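Flodell Street Community Kitchen
Self-inspection checklist, cold storage and dry goods
Date of walk-through: November 24, 2020
Previous walk-through: May
Result: pass, 5 items to follow up

1. Receiving

1.1 Delivery door closes fully and seals at the bottom – OK
1.2 Scale zeroes correctly – OK
1.3 Delivery slips signed and filed – FOLLOW UP
Comment: Slips from Bullell are in the binder. Slips from Gralberg are in the desk drawer, unsigned. Put them in the binder and sign on the day they come in.
1.4 Temperature taken on chilled goods at the door – OK

2. Walk-in cooler

2.1 Air temperature at or below 41°F – OK
Comment: 38 on the wall thermometer, 39 on the probe.
2.2 Door gasket clean and not torn – FOLLOW UP
Comment: Torn at the lower hinge side. Same note as in May. Khasawneh quoted $217 for the part and labor. Go ahead and book it.
2.3 Raw meat stored on bottom shelf – OK
2.4 Everything labeled and dated – OK
2.5 Fan guard free of dust – OK
2.6 Floor drain clear – OK

3. Eggs

3.1 Kept in the cooler until use – OK
3.2 Cracked eggs thrown out, not set aside for baking – OK
3.3 Reusable trays washed and sanitized between uses – OK
Comment: The cups are the slow part. Use the small bottle brush and let the trays air dry on the rack. Do not stack them damp.
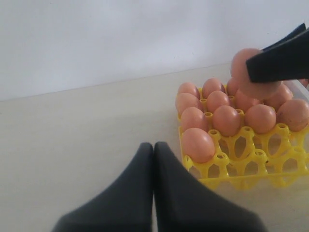 3.4 Oldest eggs used first – FOLLOW UP
Comment: New cases were placed in front of the old ones. Pull the old stock forward before the delivery is put away. If the shelf is full, take the old cases out first and put them back last.

4. Dry storage

4.1 Nothing stored directly on the floor – FOLLOW UP
Comment: Two flour sacks on the floor behind the door. Six inches minimum. There is room on the second rack if the paper goods move up.
4.2 Shelving secure, load limit posted – OK
Comment: Posted limit is 700 pounds per shelf. The canned goods shelf is at around 395, going by case weights.
4.3 Bins covered, scoops stored with handles up – OK
4.4 No sign of pests – OK
Comment: Traps checked and reset. Trap map is taped inside the closet door.
4.5 Chemicals kept away from food – OK

5. Handwashing and sanitizer

5.1 Hot water at both hand sinks – OK
5.2 Soap and paper towels stocked – OK
5.3 Test strips on hand and not expired – FOLLOW UP
Comment: Strips are past the date on the tube. Order two tubes and throw this one out.
5.4 Sanitizer buckets changed on schedule – OK

General comments

The cooler log is much better than last time. There were no blank lines, and readings were written down as numbers – last time several just said "fine."

The gasket comes first. The unit is holding temperature now, but it is running longer than it should to do it. The other four can be fixed in a day without spending much. Initial and date each one on the back of this sheet when it is done, and leave the sheet on the clipboard by the cooler door.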